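Chapter 7
Small Drawer Boxes and Desktop Storage

Learning outcomes

After working through this chapter you should be able to:
name the parts of a sleeve-and-drawer box and state what each part does;
measure a drawer opening and work out a suitable clearance;
explain why a drawer binds, tilts or falls out;
choose a box of the right depth for a given set of contents.

7.1 Scope of the chapter

Chapter 6 dealt with open trays and lidded tubs. Both are reached from above, so nothing can be stacked on them without first being moved when the contents are wanted. The drawer box removes this limit. Its contents are reached from the side, and the upper surface remains free to carry another box, a lamp or a pile of paper.

The chapter covers boxes small enough to stand on a table. Chests, filing cabinets and fitted kitchen drawers run on separate metal or plastic runners and are treated in Chapter 9. A small drawer box has no runners. The drawer slides directly on the floor of its housing, and the quality of the fit depends on the two mouldings alone.

7.2 Parts and terms

The outer part is called the sleeve. It consists of a top, a floor and two sides, and may be open at one end or at both. A sleeve closed at the back is stiffer, and the closed wall acts as a stop for the drawer. A sleeve open at both ends is simpler to mould and to clean, and allows the drawer to be pushed out from behind if it jams, but some other feature must then stop the drawer at the correct position.

The inner part is the tray, also called the drawer. It has a floor, two side walls, a rear wall and a front wall. In this book the front wall is always the one that carries the handle, whichever way the box happens to be turned on the table. The handle may be a knob, a lip or a finger hole. A knob gives a good grip but adds to the overall length of the box, and this must be allowed for on a narrow shelf.

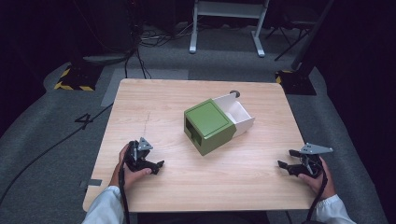 Which dimension should be checked first when fitting a tray to a sleeve?
The internal width of the sleeve, measured at both ends. Sleeves are often slightly narrower at one end, and the tray must pass through the smaller width. Height is checked second and length last.

7.3 Clearance

Clearance is the difference between the internal width of the sleeve and the external width of the tray. If it is too small, the tray rubs and has to be forced. If it is too large, the tray can turn slightly as it is pulled, so that opposite corners press against the sides of the sleeve. This is called racking. It is most common in trays that are wide and short, and in trays pulled from one corner instead of the middle.

Consider the Cloleo desk box used in the exercises. The internal width of the sleeve is 82 mm and the external width of the tray is 80 mm. The total clearance is therefore 2 mm, or 1 mm on each side when the tray is centred. This is satisfactory for rigid plastic. A card tray of the same size would need more, as card swells in damp air.

Vertical clearance is set by a different consideration. An open tray fills easily above the level of its walls, and anything that projects will catch on the edge of the sleeve top. Contents should lie below the rim.

7.4 Support and tipping

A tray without runners is held level only by the part of it that remains inside the sleeve. As it is drawn out, its weight acts further beyond the edge of the sleeve floor, until the tray drops at its outer end. An empty tray with evenly spread weight will begin to tip when half its length is outside. A heavy item near the handle brings this point forward; the same item near the rear wall delays it.

Two rules follow. Heavy items go to the back of the tray. The tray should not be drawn out by more than half its length unless the other hand supports it. On a table the drop is small and the tray comes to rest on the surface, but on a shelf it may fall.

7.5 Load and stacking

The Rutow box described in Table 7.2 has a stated top load of 3,000 g. The figure applies to a load spread over the whole top. A load placed at the centre bends the top downwards and may reduce the vertical clearance enough to trap the tray. A stack of boxes with a combined mass of 1,665 g is within the limit, provided that the sides of each sleeve stand directly above those of the one beneath.

Exercise 7.1

A tray is 24 cm long and its weight is evenly spread. State how far it may be drawn out before it begins to tip. Repeat the exercise with a stapler placed against the rear wall, and say whether the distance becomes greater or smaller.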